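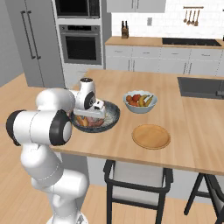

Simulated kitchen, arm over the dark dish. Render from our test set.

Call for participants: help us find out whether simulation scores mean anything

The Drokalik group at Bemthorpe is looking for people to take part in a paid rating study, and for one part-time research assistant to help run it. Posted October 24, 2020.

What we are doing

A lot of papers now report how well a robot arm handles household tasks in a rendered kitchen. The numbers are often good. Ours were good too. In March we trained a policy called Wubshet on 2,000 simulated attempts at moving food from a dish to a plate, and it scored well by the simulator's own success check. Then Selamawit Weldu sat down and watched 137 of the runs marked as successes, and she would not have called all of them that. Food balanced on a rim counts. Food dropped from too high counts, if it lands in the right spot.

We don't know how big this problem is. It may be small. It may also be that much of what gets reported as progress is an arm learning to please a few lines of checking code. We would like to measure it before we write another paper that depends on it.

What raters will do

You will watch short clips of simulated runs and say whether you would accept the result in your own kitchen: yes, no, or can't tell. You can add a comment, and we read them. "Can't tell" is a proper answer and you will not be marked down for using it. You will not be told what the simulator decided. Some clips come up twice so that we can see how steady people's answers are, yours included.

The full set is 1,000 clips, split among raters. Nobody sees all of them. The work is done from home on a web page, in 2 sittings on separate days.

Who can take part

Adults who cook or clear up at home on a regular basis. You need a laptop or desktop screen; phones are too small for judging where things end up. We are not looking for robotics experience, and people who have worked on robot learning in the past year should please not apply as raters. We tend to see what we hope to see.

You will be paid for your time whether or not we like your answers. You can stop at any point and still be paid for the sitting you started.

The assistant position

Part time, fixed term, reporting to Hagos Hadgu. The job is scheduling raters, checking that clips load, keeping the answer files clean, and working with Murali Gowda on the statistics. The clips are served through Trillance, our in-house viewer, which is slow and has an old login page, so patience is useful. You should be able to write a simple script and explain a table to somebody who did not make it.

We would like to hear from people who have tried to repeat someone else's result and failed. Tell us what you did next. Please do not send a cover letter about your passion for robots.

What we can't promise

That the study will show anything. If raters disagree with each other as much as they disagree with the simulator, we will have learned little about the simulator - and we will publish that. The analysis plan is fixed before the first clip goes out, and anyone who takes part can ask for a copy.

We also make no claim about real kitchens. All the clips are renders.

How to apply

Raters: write to Sosina Hailu at the Drokalik office with the subject line "Rater" and say which days suit you. Assistant applicants: send a CV and one page on the failed result to Dae-han Kwak, same office. Applications are read as they come in, and the call closes when the places are filled.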